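Search this site
Go
Type and hit enter

How to reset a shared office table at the end of the day

Quick one. I do this at Hustis most evenings and people keep asking for the steps, so typing them up before I forget. Takes me 2 songs, three if someone left a jigsaw of paperwork.

What you need

Two cloths. One damp, one dry. Mild dish soap, a drop. A shallow tray for loose stuff. A plant, small, anything that survives an office. Zip ties or a velcro strip for cords. That's it.

Step 1. Clear everything

Everything off. Mugs to the kitchen, laptops back to their people, paper in one stack. Don't sort the paper now or you'll be there all night. Stack, put it on a chair, move on.

Step 2. Wipe

Damp cloth first, with the grain if the top has any grain to it. Long strokes, far end to near end. Then the dry cloth right behind. Pale tops show every ring and streak so get down low and look along the surface against the light. Missed bits jump out.

Sticky spot? Lay the damp cloth on it, count to 28, wipe. No scraping with a card or a key please.

Step 3. Put back less than you took off

This is the bit people skip. A shared table needs hardly anything living on it. 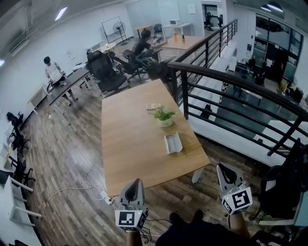 Placement next. Start with the plant, it goes back first and everything else works around it. Near the middle is best, where it's out of the way of elbows – a white round pot on a light wood-grain top looks clean even on a bad day. Tray goes closer to one end, toward a corner, so people can reach it from a seat without leaning over. Doesn't have to be dead straight, a bit of an angle is fine. Keep it shallow. Deep trays turn into drawers, you know how that goes.

Step 4. Cords

Look down. Floor cables are the part everbody forgets, me included. If a power strip sits by a table leg, push it right in against the leg, gather the slack in one loose loop and strap it. Loose, not tight – tight bends wreck the cord. Nothing should cross where people walk. If it has to, get a proper floor cover.

Step 5. Chairs

Tuck in the ones at the ends, then the sides. If you're up on a loft level like us, leave a clear path along the railing. Wide enough for someone carrying a box.

Step 6. The paper stack

Back to that chair. Names on it? Onto their desk. No name? Goes in the tray over night, recycling the next evening. Put a note up saying so and stick to it. Indira Shetty at our Prenville office does a folder instead of the tray, works too.

Wipe the cloths out, hang them up, go home.

Last updated 16th October

Comments (3)

brandao_k
Do you water the plant same time? Mine is looking sad.

Mirela Godoy
@brandao_k I do it once a week, finger in the soil first. Take it to the sink if the pot drains, saves you a ring on the wood.

tallpaul
The 28 count worked on old coffee, thanks. Didn't do a thing for marker pen though

Contact | Copyright Mirela Godoy | Back to top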